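Notes from a Monday at the Corkska open studio

I finally made it to the Corkska open day, after two years of watching the stream and wishing I lived closer. It runs once a year, on a Monday in August, in an old brick building by the river, and for one afternoon the physics and tools people let anybody walk in and poke at what they're building. I write small 2D games in my spare time and I had a notebook full of questions. I came home with most of them crossed out and a lot of new ones!

The main draw for me was Podetard, their rigid body solver. I've used it for a while now and never understood why my stacks of crates jittered. The first talk was on exactly that. The speaker dropped a tower of 9 crates with warm starting switched off, and it shivered and slid apart. Then the same tower with last frame's impulses carried over as the starting guess, and it just sat there. I had that option turned off in my own project (I'd copied a config from a forum years ago), so I spent the rest of the talk itching to get at my laptop.

After that came the part on iteration counts. Podetard ships with 8 velocity iterations by default, and I'd always assumed more was better. The demo had a slider, and we were allowed to drag it. Past a certain point the stack looked the same and the frame time kept climbing. What helped a lot more was a smaller time step with fewer iterations in each one. I tried it on the train home and my rope bridge stopped stretching like chewing gum.

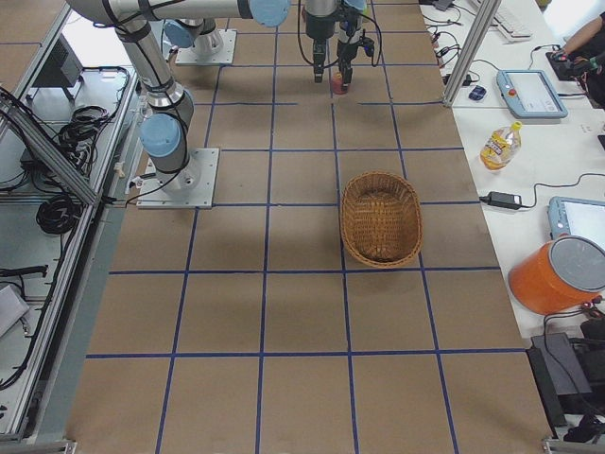 Broadphase was the talk I expected to skip, and it ended up being my favorite. If you have a few hundred moving bodies you don't want to test every pair, so you drop them into a coarse grid and only compare things that share a cell or sit next door. The cell size is what trips people up. Too small and a big body lands in dozens of cells, too large and you're back to testing nearly everything. The speaker's test level was 9 cells by 9, so 81 in all, and we watched them light up as bodies rolled through.

Upstairs was Prinurus, the level editor, which I knew nothing about. You can scrub the simulation backward and see contact points from any earlier frame. I want this so badly. I also played a very early build of Mạc, their puzzle game where you cut wooden shapes in half and have to land both pieces on a scale. My best score was terrible and I went back to the queue twice.

Practical stuff if you're thinking of going next year: the doors open at 1 pm, the talks are short and repeat, and the upstairs room gets warm, so do that one early. Bring your own project on a laptop. There's a help desk near the stairs, and they fixed a tunneling bug for me in 8 minutes (my bullets were flying straight through thin walls, and I'd never ticked the continuous collision box). I'd have stayed until they locked up if I hadn't had a train to catch.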